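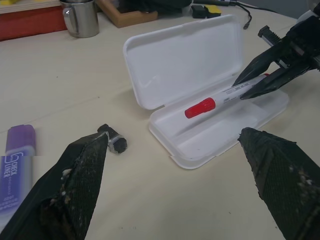

October
Murali Warrier

Workplace Organization, Unit 4: Small Cases and Desk Supplies

Last Friday we finished with drawers and shelves. This unit covers the smallest container most of you will ever be asked to set up, the hinged pencil case. The notes go with the bench exercise, so bring them to the lab. Read the first two sections before you come.

1. Terms

Tray: the lower half of the case, the part that holds things.
Lid: the upper half, joined to the tray by a hinge along one long side.
Lip: the thin edge that runs around the tray.
Home: the one place an item goes back to after use.
Stray: any item on the work surface that has a home somewhere else.

Kudlow uses "station" where I use "home." The two words mean the same thing in this course, and you can write either one on the quiz sheet.

2. What goes in a shallow case

A shallow case takes one layer. Markers and pens go in flat. If you have to stack one marker on top of another to get the lid down, the case is full and the top marker needs a different home.

Put in the markers you use every day first. A marker you use once a month can live in the drawer. Highlighters and check pens (the kind that come with a colored sheet for covering up answers) count as daily items in the reading room and as monthly items at the packing desk. Decide which kind of desk you are working on before you start.

Loose caps are a common problem. A cap with no marker is a stray until you have matched it. Try it on the uncapped markers on the desk. If it fits none of them, it goes in the parts cup at the front bench - do not put it in the case. Small parts roll into the corners of the tray and get caught under the lip.

3. Order of work

Open the lid all the way and let it rest before you put anything in. A half-open lid drops on your fingers.

Take everything out of the tray. Wipe the tray and the table around it.

Check each marker on scrap paper. Throw out the ones that have dried up. Keep their caps only if the cap fits another marker in the set.

Lay the longest marker in first. In some trays it will only fit on the diagonal, and that is fine if it is the only long item. If you have two long items, lay them both the same way, with the caps at opposite ends.

Turn the printed side up where you can. The next person should be able to read the barrel without picking it up.

Close the lid with one hand flat on top. It should go down with no push. If it springs back up, open it again and look along the hinge side first.

4. Bench exercise

Work in pairs. One person sorts and the other keeps the sheet, then you trade places. Each pair gets a case and a bag of mixed supplies. You have 31 minutes for both rounds, including the wipe-down.

On the sheet, write down each stray, where you found it, and the home you gave it. Do not leave the last column blank. "Parts cup" is a correct answer and so is "trash."

Nele Strobel will run the second bench and will check the closed cases. A case that rattles when it is tipped gets opened and done over. The passing mark is 85.

5. Reading for next time

Wudereck, the chapter on divided trays, first half only. Skip the part on labels, which we will take up with the Annamalai handout. As you read, mark any place where Wudereck says to sort by color. We sort by use in this course, and I want to hear your reasons for one or the other.

Sheets go in the box by the door of Room 2 before you leave.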